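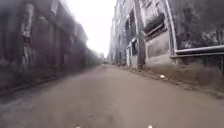 Brinlow Start Times: school board public comment on bell schedules

Version notes last edited Mar 22, 2024. Maintained by Brunello Piras.

What is in the dataset

Public comments made at school board meetings where a change to the start of the school day was on the agenda. The set covers 114 meetings in 36 districts. Each row is one comment by one speaker. If a speaker came back to the microphone later in the same meeting, the second turn gets its own row and the same speaker code.

The comments are the spoken words as transcribed, lightly cleaned. Board members' replies are not included, except where a reply interrupts a speaker, in which case the text has [interruption] at that point and picks up where the speaker does.

Written comments are not included. Many districts accept them by email and attach them to the minutes as scans, and we did not have a clean way to separate the letter from the clerk's notes on it.

Files

comments.csv - one row per comment
meetings.csv - one row per meeting
codebook.txt - full wording of the position and topic codes
bruna/ - the scripts used to build the two tables

Columns in comments.csv

comment_id: unique across the whole set. Do not read anything into the order.
meeting_id: matches meetings.csv.
speaker_code: unique within a meeting only. The same parent speaking at two meetings has two different codes, and there is no key linking them.
role: parent, student, teacher, other staff, resident, other, or unknown. Taken from what the speaker said about themselves. A teacher who introduced herself as a parent is coded as a parent.
position: later, earlier, keep, mixed, or none. See below.
topics: one or more topic codes separated by semicolons.
text: the comment.
cut_off: yes if the chair ended the comment on time before the speaker had finished.

Columns in meetings.csv

meeting_id
district_code
school_level: elementary, middle, high, or all. This is the level the proposal applied to. It may not match the level the speakers talked about.
proposal: one sentence, written by us from the agenda packet.
time_limit: the limit per speaker as announced by the chair. Blank if it was not announced.
outcome: adopted, rejected, tabled, withdrawn, or no vote.
source_type: video, audio, or minutes.

How the positions were coded

Two people read every comment and coded it separately, then went over the ones where they differed. The rule is to code what the speaker asks the board to do and ignore what they seem to feel. A parent who says teenagers need more sleep but asks the board to leave the schedule alone is coded keep. A parent who asks only for more bus drivers is coded none.

Mixed is used when a speaker wants different things for different schools, for example a later start for the high school and no change for the elementary. It is not a code for being undecided. Undecided speakers are none.

We changed this rule partway through. In the first version mixed covered both cases. All of the older rows were read again and recoded in October, so the current file is consistent, but if you have an earlier copy please throw it out.

Topic codes

sleep, buses, sports, child care before school, child care after school, jobs, traffic, darkness, grades, siblings, staff schedules, cost, process, other

Process needs a word of explanation. It covers comments on how the decision was being made: short notice, a survey that was hard to find, a vote held during a holiday week. It turned out to be common, and it often appears with no other topic at all. If you are looking for arguments about the schedule itself you will probably want to filter these rows out.

Darkness is used for walking or waiting for a bus before sunrise. Getting home after dark from practice is coded sports and darkness together.

Transcription

Meetings with video or audio were run through Dridier and then corrected by hand against the recording. Corrections were limited to wrong words, missing words and speaker changes. Grammar was left as spoken. Filler sounds were removed, so the text is no good for work on speech patterns.

Where source_type is minutes, there was no recording and the text is the clerk's summary. These rows are much shorter and are in the clerk's words. They should be dropped for any analysis of wording. We kept them for the position counts.

Names and privacy

The speakers were at open public meetings, and in most districts their names are in the minutes. We removed them anyway. Names of speakers, children, teachers and coaches are replaced with [name], and school names with [school]. Street addresses, which some boards require speakers to state, are removed entirely and leave no marker.

Students are the group to be most careful with. Please do not try to match student comments back to the recordings. If you find a name we missed, send the comment_id to the maintainer and leave the name out of your message.

Known problems

Chornovol districts are over-represented. They post recordings reliably and have long comment periods, so a small group of districts supplies a large share of the rows. Weight by district if you are reporting overall percentages.

People who speak at board meetings are not a sample of the parents in a district. Parents who work evenings are missing, and so are many who would need an interpreter. Nothing in this set tells you how popular a later start is.

A few proposals came back to the same board more than once. Each meeting is listed separately with its own outcome, so a proposal that was tabled and later adopted shows up under both. There is no proposal ID yet. It is on the list.

time_limit is stored as text and the format is uneven. Some chairs gave a limit for each speaker and a total for the whole period - both are in the one field for now.

Running the scripts

The tables are already built and most people will not need this. To rebuild them, put the corrected transcripts in bruna/in, run build_meetings first and then build_comments. The second script stops if it finds a meeting_id that is not in meetings.csv. It does not overwrite old output, so empty bruna/out before you start.

Terms of use

Free for research and teaching. Credit the Brinlow Start Times set and give the version date. Quoting single comments in print is fine as long as the district is not named alongside the quote.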